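Horkuveo, "Brasdale"

23 January 2025

I bought the first Horkuveo record in a shop that was closing down, mostly because it was cheap and the sleeve had a drawing of a harmonium on it. That was years ago and I have played it more than most things I paid full price for. The new one, Brasdale, has been in the house for two weeks now and I have gone through it enough times to write something down.

For anyone who hasn't heard them, Horkuveo is a four-piece that plays slow folk songs with a lot of drone underneath. Fiddle, harmonium, acoustic guitar, and a drummer who mostly uses brushes and sometimes doesn't play at all for a whole side. They sing in English, usually two voices close together, and the lyrics are half traditional and half their own. The first album was recorded in a church hall in 2000 and sounds like it. You can hear chairs.

Brasdale has 10 tracks and runs longer than anything they have done before. The label is Tredo again, who also put out the live tape from last July, the one with the hiss. I didn't get along with that tape. The playing was fine but the vocals were buried, and on these songs you need the words. The new album fixes that. The voices are right up front, dry, almost no reverb.

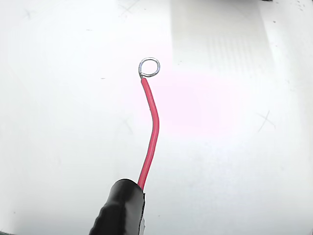 Is it a good place to start if you don't know the band? Start with the first album and come to this one second, as several of the new songs are reworkings of old ones and work better if you know how they used to go.

The reworkings are the part I keep going back to. "Salt Road" was a fast tune on the debut, nearly a dance. Now it takes up six minutes and the fiddle doesn't come in until the third verse. I didn't like it the first time. I thought they had taken a good tune and sat on it. By the fourth or fifth play I had stopped waiting for the old tempo and started hearing the guitar part, which is new and very simple, two chords with the bass note moving under them. "The Ferry Girl" gets the same treatment and I still prefer the old one.

Of the new songs, "Tsai" is the best. It's an instrumental, harmonium and fiddle only, and the title isn't explained in the notes. The fiddle is tuned down low enough that it sounds closer to a viola, and there is a section in the middle where both instruments hold one note and let it go slightly sour before they move on. I put it on late at night with the lights off, which I would recommend if you have neighbors who don't mind.

"Cold Lambs" and "November Tax" run together with no gap and I took them for a single song until I looked at the sleeve. The second has the only real drumming on the record. It comes in hard, with sticks, and stays for the rest of the track, and the guitar gets a bit lost behind it. On headphones this is less of a problem. My speakers are old and heavy in the low end, so some of that may be on my side.
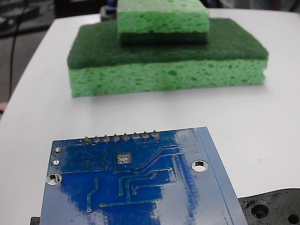 Two sponges, one on top of the other.

Side two is weaker. There is a long ballad about a drowned miller, 23 verses by the count in the booklet, and they sing every one of them to the same tune with the same backing. I know that is how these ballads go and I own plenty of records where one voice gets through something just as long and holds me the whole way. Here the two singers trade verses and the handoff starts to feel like a schedule. I have skipped it the last few times.

The closing track makes up for some of it. It's a short hymn tune, sung without instruments, and all four of them are on it. One of the lower voices is a little flat in the last line and they left it in. I'm glad they did.

The pressing is quiet and flat, at least my copy. The booklet has all the lyrics and the sources for the traditional songs, with notes on where they changed a verse. The type is tiny and printed gray on brown, so have a lamp handy. There is a CD too, with the same track list. I haven't heard it.

I'd put Brasdale just behind the debut and well ahead of the live tape. If they come through on tour I will go, and I hope they play "Salt Road" both ways.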